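Sorting out the keys

I finally did something about the keys. They had been living in a soup bowl on top of the refrigerator since we moved in, and every April, when the shed and the storage unit both need opening, I spend half a morning trying one after another in the same padlock.
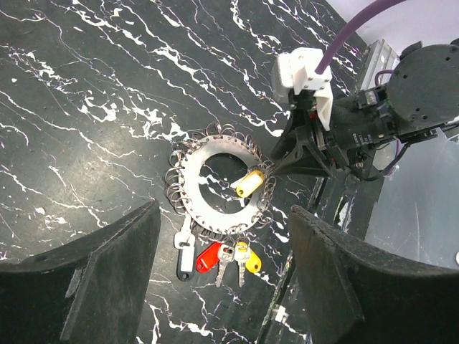
The holder came from Rhun Harries, who had it at the hardware store he ran in Powell until he closed it. It's a flat metal ring with holes punched near the outer edge and wire split rings through the holes, almost all the way around. It is far more rings than a household needs. Rhun used it for the rental lockers behind the store and said I could have it if I took the box of plastic tags too. There were 500 tags in the box. I took a handful of colors and gave the rest to the school.

The first thing I did was tip the bowl out and try every key in every lock we own. It took two evenings. I started with the house doors, then the garage, then the outbuildings, then anything with a padlock on it. Keys that fit something went in one pile and keys that fit nothing went in another. The second pile was bigger. It had at least one key to the old apartment, a few for luggage, and a long thin one that Mattes Pfeiffer thinks is for bleeding radiators. He may be right, so I kept that one in the kitchen drawer.

Then I had to decide what the colors would mean. I went with this:

Yellow for the house.
Red for anything that belongs to someone else, like the neighbor's back door.
Black for outside: shed, side gate, storage unit.

I thought about using a color for each person and dropped it. Gwion Jarman, who looks after the building where I work, told me he color-codes by place and never by person, and he has 800 keys to keep track of. That was good enough for me.

The labels are slips of paper behind a window in the tag. Pencil is best. I tried a gel pen first and it smeared when I slid the paper in. A fine permanent marker works but then you're stuck with it, and I have already changed my mind on two of them. I don't write addresses on anything. The neighbor's tag just says N, and the storage unit gets a short code that means something to me and my wife.

Getting the tags onto the split rings is the slow part. The wire is thin, so it opens easily enough with a thumbnail, but it also springs shut before the tag is all the way on. After the first few I got a butter knife and held the gap open with the tip. Key first, then tag, then slide both around together. If you put the tag on first, it swings into the way and you have to chase the key around it.

The other nuisance is that the rings tangle. When the holder lies flat on the counter, the loops slide over each other and the keys all end up heaped together at the bottom. I shook it out a few times and it went right back. Hanging fixes most of it. I put a cup hook on the inside of the pantry door and the keys drop down the way they should. I may take off every other ring when I have a free evening, which would give the tags more room.

I had planned on one of those Findine wall cabinets with the numbered hooks. They look tidy, and my brother-in-law Aled Lewis has one in his hallway, but it cost him more than I wanted to spend and it needs four screws in a wall I just painted. The ring was free and the cup hook came from a jar in the garage.

We have 18 keys worth keeping, counting spares. Spares get the same color as the original with an S in the corner of the label. The car keys are staying out of it, because they get used every day and would only come on and off the ring.

The soup bowl is back in the cupboard. I still have one key I can't place. It's short, brass, with the number 16 stamped on the head, and it doesn't fit anything here. If the mailbox lock at my mother's place takes it, it will get a red tag. I'm going over there later this month and I'll bring it along.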